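Wednesday, March 25, 2026

Shoes again all day. Pirmin wants the tidy-the-entryway set done before April, so I sat with the headset on from breakfast on, steering two arms around a hallway that only exists on our server. My shoulders are killing me!

I got 28 keepers, which brings us to 704. Nour threw out three of mine for dithering (fair, I kept changing my mind about which hand to use), and she wants more variety in how the arm comes in toward the cabinet. I've been getting lazy and taking the same path every time — the model will just learn my bad habits.
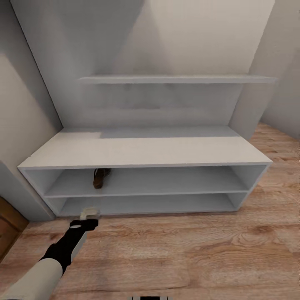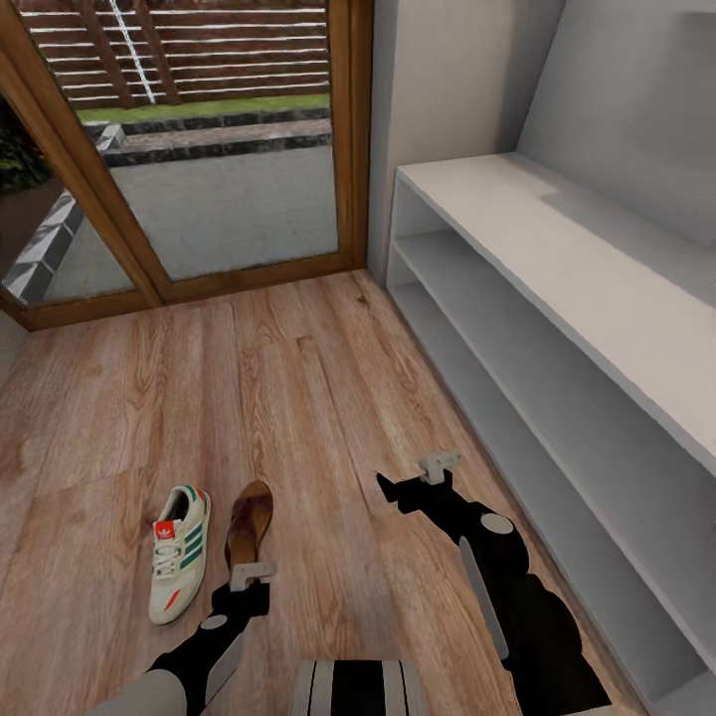 So do the fumbled tries go in the training set too? Only the ones where I recover and finish the job, and Nour tags those so they can be pulled out later.

After lunch Mirsad changed the starting spots again without telling anyone, and I spent a good ten minutes thinking my controls were off. They weren't. He says random starts are good for us. Good for the model, maybe!

I did get better at slip-on shoes, at least. The trick for me is coming in low and slow and not squeezing until both fingers are well past the edge. I wrote it on a sticky note for Eleni, who starts on the second station tomorrow — she'll probably be faster than me by Friday.

Need to ask Pirmin about the other 11 room layouts. And bring a cushion for that chair.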